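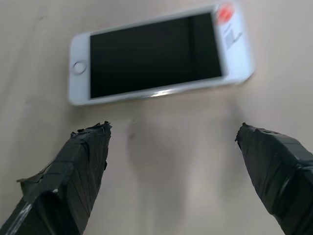
How long should an old phone sit in a drawer before you deal with it? Six months at the outside. A lithium cell left at zero charge degrades, and by then you will have forgotten the passcode as well.

I left mine for a good deal longer than six months, along with four others, and what follows is how I processed the lot over a weekend. Total: 5 handsets, one charging cable that fit three of them, and a notebook.

Labelling

Every device that comes out of the drawer gets a label on the front before anything else is done to it. Small, printed, stuck on the margin beside the screen and kept off the glass. The back is the obvious place, but the back is face down on the table for the whole exercise and I got tired of flipping things over. Next to the label goes a round sticker. Red means not yet erased. Green means erased and checked. I had no other colours and did not need them.

The white one with the round home button was the first to get both. The label carries a number that matches a line in the notebook, where I write the model, storage, whose account it was last signed in to, and battery condition. Writing all that on the label itself was my first system. It required a label bigger than the margin.

Charging

Do not assume a dark screen is a dead phone. Leave it on a low-output charger for an hour before trying anything. Two of mine showed nothing for the first 20 minutes and then came up normally. One had a back that no longer sat flush with the frame, which I took to be a swollen cell, so it was not charged at all. It went into a metal tin on the concrete floor of the garage and was dropped off at the depot on the Monday.

Copying off

I use a desktop program called Peson for this. It is slow and the interface is grey, but it copies the full photo folder with the original dates intact, and the free one I tried before it did not. The largest handset held 2,871 photos. Of those, 136 were screenshots of bus timetables, all out of date, and I deleted them on the phone before copying. The copy ran for 101 minutes over the cable. I ran it again to a second drive – same cable, same speed – and compared file counts at the end.

Voice memos and text messages do not come across with the photos. They need a separate export. Check for them before you erase, particularly on a phone that belonged to a relative.

Signing out

The order matters here:

Turn off the device finder.
Sign out of the account.
Remove the SIM and any memory card.
Erase all content and settings.
Wait for the welcome screen, then power off.

If you erase first, the activation lock stays on and the next person has a paperweight. I got this wrong with a tablet a few years ago and Sorcha Cairns, who had agreed to take it, returned it very politely.

The red sticker comes off at the welcome screen and a green one goes on. I don't peel the red off any earlier, even when I'm sure.

Cleaning

Slightly damp microfibre cloth, no spray directly on the handset. A dry wooden toothpick for the charging port, worked gently along the long side. Old label adhesive lifts with a little isopropyl on a cotton bud. Do the table as well. Mine was covered in smudges by Sunday lunch and they transfer straight back to the glass.

Where they went

Ga-eun Ji took one as a music player for her workshop. It has no SIM and runs from a wall charger, so the weak battery is of no consequence. Two went to Putovard, the repair counter on Tennant Street, which gave me store credit that I spent on a cable. The swollen one went to the depot as noted. The last one I have kept as a spare, stored at half charge – not full – with a reminder set for September to top it up.

The drawer now holds batteries, takeaway menus and the label maker. The notebook lives on the shelf with the router manual. I have started a second page for chargers, of which there are far too many, and most of them have no markings I can read without a magnifier.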